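brederow-table: README

Kitchen table set. Part of the Brederow home collection, split off from the big folder in March 2020 because it got too large to sync.

What's in it

Pictures and notes of small things on kitchen tables. Chopsticks, boards, spoons, other sticks and stirrers. Things being laid out, sorted, put back. Nothing fancy. Cooking itself is in brederow-stove, don't look for it here.

Up to 800 pictures, minus whatever got dropped for blur. Notes are one text file per table, plain text, short lines.

Folders

tables/ the pictures, one subfolder per table
notes/ text files, same name as the subfolder
words/ the word list, see further down
old/ October batch, kept for checking only, don't use

The old batch had the tables numbered differently. Table 50 in old/ is NOT table 50 in tables/. Yes this has bitten people already.

How the notes go

One line per thing. Name first, then what it's made of if you can tell, then where it is. Plain words. "Wooden chopstick, across the board" is a good line. "Utensil, diagonal" is a bad line. If you can't tell what a thing is, write "thin pale thing" or whatever it looks like and move on. Guesses get a question mark.

Cloth gets its own line, always first. Color, then print. Flowers are just "flowers" unless you're really sure, we had one table with four different flower names for the same cloth.

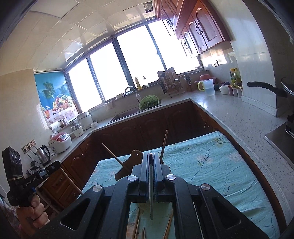

Wrinkles don't need a note. Faded print does, people search for it.

Things at the back of the room (kettle, rice cooker, sockets, cabinets) go under BACK at the end of the file. Keep it to one line each. Some of the early notes have BACK in the middle, will fix when there's time.

Boards: write "board" and the color. Not cutting board, not serving board, you can't tell half the time. Hole in the end is worth writing down, it's the only way to tell some of them appart.

Sticks: chopstick if it's clearly a chopstick. Otherwise "wooden stick". Groups of sticks get one line per group and say which side of the table. Don't pair them up unless they're lying together.

Word list

words/main.txt has 90 words. Please use those before making up a new one. New ones go at the bottom with your initials, get sorted in later. "Thingy" has been removed twice, stop adding it.

Getting it

Lives on the Skitix share under home/table. The Nirkby mirror is behind by one update and is missing the cloth lines for most tables, so check notes/ is complete before you start on anything.

The zip is split into parts of 500 MB. Get all of them before unpacking, the last part is small and easy to miss.

Checking

Run the Kong script on notes/ after any edit. It only looks for empty lines, missing cloth line, and words not on the list. It does not look at the pictures. Warnings about BACK being in the wrong place can be ignored for now.

Known problems

- a few subfolders have no notes file yet
- spelling of color/colour is mixed, script takes both
- patterned cloth against patterned clothes is confusing in some pictures, check which is wich before writing the print down
- "left" and "right" mean as you look at the picture. Early notes used the sitter's side. Mostly fixed
- two note files have the same text in them, one of them is wrong, haven't worked out which

Use

Fine for in-house work and for teaching. Ask before passing it on. Don't post single pictures, these are people's homes.

Changes

Split from main folder. Renamed tables. Removed doubles. Added the rule on boards. Word list trimmed.

To do: merge the stick lines with the ones from brederow-stove, same words for both.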